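儿童小背包

儿童小背包是供学龄前儿童使用的双肩包，容量小，颜色鲜亮，多在去幼儿园、短途出游和探亲时使用。它和成人背包的基本构造相同，都有主仓、拉链、肩带和提环，尺寸却按孩子的肩宽和背长重新设计过，可以说是箱包里最讨人喜欢的一个门类！

名称

中文里通常称“小背包”“幼儿双肩包”或“幼儿园书包”。严格说来，书包要放得下课本和练习册，小背包则没有这个要求，里面装的多半是替换衣物、水杯、零食和一件舍不得放下的玩具。南方一些地方的老人仍习惯叫它“小包包”，这个叫法也常见于儿歌和绘本。

构造

主仓一般只有一个，开口为弧形，拉链从一侧绕过包顶到另一侧，拉开后包口张得很大，孩子低头就能看见里面的东西。拉头下常加一个较大的拉片，材料有橡胶、软塑料和织带几种，小手容易捏住。弧形拉链对缝制的要求比直拉链高，转弯处的布边要先打剪口再车线，否则会起皱。做得好的弧形拉链一拉到底，手感十分顺畅，懂行的人挑包时总爱先来回拉几次。

提环缝在包顶或正面，用织带对折而成，供大人拎取或挂在衣帽钩上。肩带内衬泡棉，下端接织带和调节扣。织带余量留得长，是为了让一个包能多背几年，代价是尾端容易散开、打结，需要用松紧圈收好。有些款式另加胸扣，防止肩带从窄肩上滑落。

配色

撞色是这类背包最鲜明的特点，也是最有趣的地方。包身、拉链边和织带常各用一色，橙与绿、红与蓝、黄与灰都很常见。设计师汉内洛蕾·施特雷贝尔为科夫勒（Kofler）设计的系列共有6种配色，每种都让拉链带与包身形成强烈反差，孩子一眼就能找到开口在哪里。同一系列的小号包空重400克，大号包空重800克。另一家厂商特雷勒（Treller）走的是另一条路：全包一色，只把提环做成亮橙色，在一排衣帽钩上同样醒目。

装包

装包的次序与成人背包大体一致：平整、较硬的物品贴着背板放，柔软的衣物填在外侧，水杯竖放在侧袋。毛绒玩具最后放入，放在拉链下方，孩子随时可以取出来。拉合之前应当把玩具的绒毛和挂绳压到拉链以内，绒毛一旦被拉头咬住，往回退时很容易扯断线脚。乌兹玛·拉沙里在介绍幼儿出行的小册子里建议让孩子自己动手装包，大人只在旁边递东西，一件一件说出名字。这个办法很好玩，三四岁的孩子往往会把同一件东西放进去又拿出来好几回，乐此不疲。

洗涤

多数化纤面料的小背包可以手洗。洗前清空各袋，拉链全部拉开，织带解开理直，用软毛刷蘸中性洗涤剂刷洗。深浅两色拼接的包不宜久泡，以免染色。晾晒时包口朝下，肩带向外摊开，避免强光直射红色和橙色的部位，这两种颜色褪得最快。 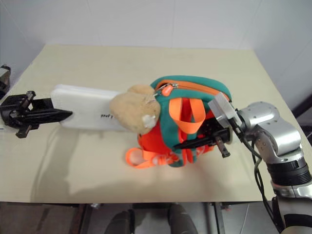
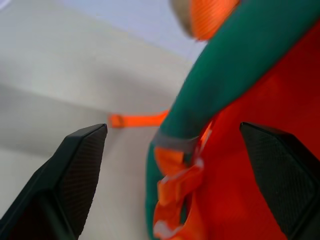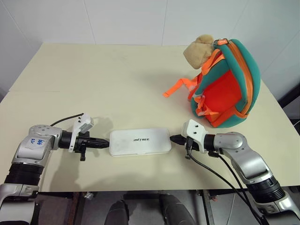 收纳时最麻烦的从来都是带子。包身软，搁在哪里都能塌成合适的形状，织带却会从各个方向伸出来，互相缠绕。青绿与红橙相拼的小背包便是一例：橙色织带在桌面上卷成圈，青绿与橙色的带尾从包的下部伸出一束，底部一带的织带皱成一团。整理这样的包，可先把肩带拉直，再从调节扣一端起将带尾折成小卷，用松紧圈或布条扎住，最后把包身翻正，让拉链朝上。提环不必压平，让它自然立着，下次伸手就能拎起来。扎好的包可以竖着排进抽屉，也可以挂起来，两种放法都不伤拉链。长期不用的包里宜塞一些软布撑住弧形开口，樟脑丸则不要直接接触橡胶拉片。

相关条目

双肩包
织带
拉链
毛绒玩具
幼儿园用品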